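In Defense of the Bottle on the Table

Gunvor Hedlund
19/05/2019

My brother-in-law opened a restaurant in Torneck two years ago, and he will not put ketchup on the table. You can have it if you ask. A young man goes away and comes back with a spoonful in a steel thimble, and he sets it down the way a nurse sets down a urine sample. It costs nothing extra. You pay for it in other ways.

I have eaten there 13 times, which is what family is for, and the fries are excellent. They are also the size of kindling, and there are 18 of them stacked like a cabin, and the thimble runs out at the second log. Then you have to catch the young man's eye again. By the third thimble he knows what sort of person you are, and so does your husband.

I would like to speak up for the bottle. A bottle on the table says that the cook has done his part and now you may do yours. It hands over a small piece of the evening. You can drown your eggs or leave them alone, and no one in an apron needs to hear about it.
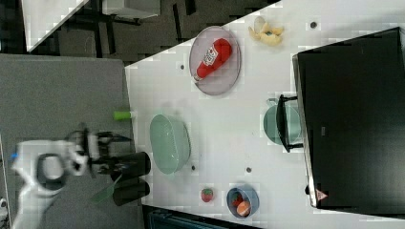

The argument on the other side, as I understand it from my brother-in-law, who gives it often, is that a dish arrives finished. Salt has been considered. Acid has been considered. To add anything is to scribble on a painting. I have pointed out that he puts hot sauce on his own breakfast every day of his life, and he says that is different, that is breakfast.

I notice this rule only ever runs one way. The same people who hide the ketchup will bring you a pepper mill as long as a canoe paddle and stand over you, grinding, until you beg. They will drip green oil on a soup you were perfectly happy with. Seasoning at the table is fine, it seems, so long as someone else is holding the thing.

My mother ran the lunch counter at Moncrieff Hardware when there still was one. 46 stools' worth of farmers and plumbers came through on a good noon, and every one of them found the red bottle within reach of his left hand. She was a proud cook. She made a meatloaf that people drove over from Vurau for, and she watched them cover it up, and I never once saw her flinch. If a man wanted his meatloaf wetter, she figured he knew his own mouth. What she did mind was a dirty cap. She would wipe down every bottle before she took her own coat off the hook, and she judged other places by theirs, out loud, on the way in.

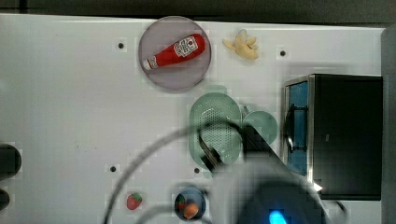 I will grant the thimble people a few things. The bottle does get sticky. Children use it as a weapon. There is always one customer who shakes it without checking the lid, and last July, at the Allus Diner, that customer was me, and the ceiling was involved. They were very nice about it. A new bottle was on the table before I had finished apologizing, and I thought - well, there it is, that is hospitality, and it came with a wet rag.

My brother-in-law has offered a compromise. He will leave a small dish of house tomato jam at each setting, with cumin in it. I have tried the jam. It is very good on cheese.

For my birthday dinner, which he is kindly hosting, I plan to bring my own bottle in my purse. My husband has asked to be seated at the other end of the table, near the pepper mill.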